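Robotics club takes on the marker handoff

The robotics club at Piltodier High School has spent this fall on a job most people do without thinking: passing a marker from one hand to another. The hands belong to a pair of robot arms, and the club has until the end of November to get them ready for the Sarkano Student Challenge, where 12 school teams will try the same set of tabletop tasks.

The handoff is the one everybody in the club wants to talk about. One arm has to pick up a marker, bring it over to the middle of the table and hold it still. The other has to close its fingers on it at the right spot, and then the first has to let go. If it lets go too soon, the marker rolls off across the table. If it hangs on too long, the two arms end up in a tug of war (the club has had plenty of those, and they get a big cheer every time).

Each team gets 100 tries on competition day, and a try only counts if the marker never touches the table. The club's best practice run so far is 10 clean handoffs in a row, a streak that had students standing on chairs by the end of it.

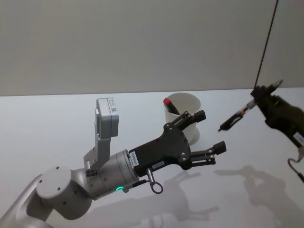 One gripper holds a pen out toward the open fingers of the other, with the marker cup standing just behind.

Students split the work into small crews at the start of the school year. One crew writes the code that moves the arms, another handles the cameras, and a third keeps the practice log, a fat green binder that now fills a whole shelf's worth of conversation at lunch. Ninth graders are on all three crews this year, a first for the club, and two of the fixes in the current program came from them.

The biggest jump came last month, when the camera crew changed the angle the pen is offered at. A pen held straight up and down was hard to grab cleanly. Tipped over on a slant, it gives the second gripper a lot more to aim for, and the practice scores went up that same afternoon!

Next up is the sorting round, where markers have to go back into a cup with the caps facing the right way. The club has barely started on that one and can't wait to dig in.

Practice is open to visitors after school until 5:30 p.m. in the Lo Presti Lab, next to the library. Students from any grade can still join, and no coding experience is needed.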